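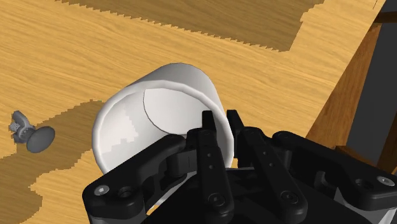
Teleoperated demos in simulation: gripper closes on the mug rim, policy never learns to
Posted in Manipulation and Teleop by stotarcombe_lab

I am collecting demonstrations for a mug pickup task by remote control and have a problem with how the grasp part is recorded. The setup is a simulated tabletop with a two-finger gripper driven from a handheld controller. The mug starts on its side. I go in at the lower right of the rim, with one finger pressed against the rim and overlapping the opening, and the other against the outside of the mug. A small gray part also sits at the far left of the table as a distractor and is never touched. I have 100 demos, and in 79 of them I lift the mug and set it upright. The other 21 are drops and I removed them.

Each demo is logged at the control rate as joint positions, gripper opening and wrist camera image. The action is the commanded pose at the next step. After training, the policy reaches the mug reliably and stops with the fingers in the right place. Then it stays there. It does not close. If I send the close command by hand, it carries on and lifts the mug without trouble.

Things I have tried:
Training for twice as long. No change.
Weighting the gripper loss higher. It then closes too early, in the air.
Dropping the distractor from the scene. No change.

I am using the Sirkent recorder with default settings. Is this a data problem or a model problem? I would like to avoid recording everything again.

Tags: teleoperation, imitation learning, grasping, Sirkent

3 replies

mishra_bench
Data problem. Plot the commanded motion against time for a few demos and look at the part just before the fingers close. When people drive a gripper by controller they arrive, stop, check the view, and then pull the trigger. That pause can be a second or more. In the log it is a long run of samples in which the images are nearly identical and the action is "stay where you are, stay open." Only one or two samples at the end say "close." A policy that sees only the current image has no way to tell the first sample of the pause from the last, so it predicts the most common action, and that is to wait.

It also explains your second test. With the gripper loss turned up, the close samples leak into the approach.

You can fix this without recording again:

1. Find every stretch before the close where commanded position changes less than a small threshold. Start with 1 mm and look at the result by eye.
2. Cut each stretch down to 4 samples. Leave a few in, or the arm will still be moving when the fingers start to shut.
3. Do not cut anything after the close command. The fingers need time to reach the rim and build up force, and the policy has to hold still during that time.
4. Predict a short chunk of future actions instead of a single step. If the chunk is longer than what is left of the pause, the close is always inside it.

Step 4 alone may be enough. I would do 1 to 3 first since they cost nothing but a script.

One more check. Make sure the gripper action is the commanded opening and not the measured one. Once the fingers are on the mug, the measured opening stops changing at the wall thickness. A policy trained on that value asks for exactly the wall thickness and applies almost no force. Your lift works after a manual close, so you are probably fine, but I have seen recorders default to measured.

skindov_user
had same thing with a bottle. just demo faster

rigid_body_3979
Agree with the reply on pauses. Two additions.

First, the start pose. A cylinder on its side rolls. If the mug is released a little above the table at reset, it may still be creeping when recording begins, and part of your pause could be you waiting for it to settle. Run the physics for a second after reset before logging starts. In Skindov this is the settle time in the scene file. I can't speak for other simulators.

Second, do not throw out the 21 drops yet. Look at where they failed. If you opened the fingers, backed off and tried again, the retry is useful, because it shows the policy what to do from a bad position. Trim each one to begin after the mistake, and keep it only if the mug ends up upright. If the mug was dropped and left there, discard it.

On the grasp itself: gripping the wall at the rim is sound, but the opening has to point roughly the same way in each demo for the finger to go in from the same side. If the mug's heading is random at reset, check that you always chose the side by the same rule. Mixed choices from the same view will also make a single-step policy hesitate, and it looks much the same as your symptom from the outside.

stotarcombe_lab (original poster)
Plotted it. The pause is the longest single phase in most of the demos, longer than the approach. I also checked the recorder: gripper action is commanded, so that part was fine. Cut the pauses to 4 samples as described and retrained with nothing else changed. It now closes on most runs. The misses are all with the mug opening turned away from the arm, where I did not follow any rule about sides. Will try the action chunks next, then record more of those starts.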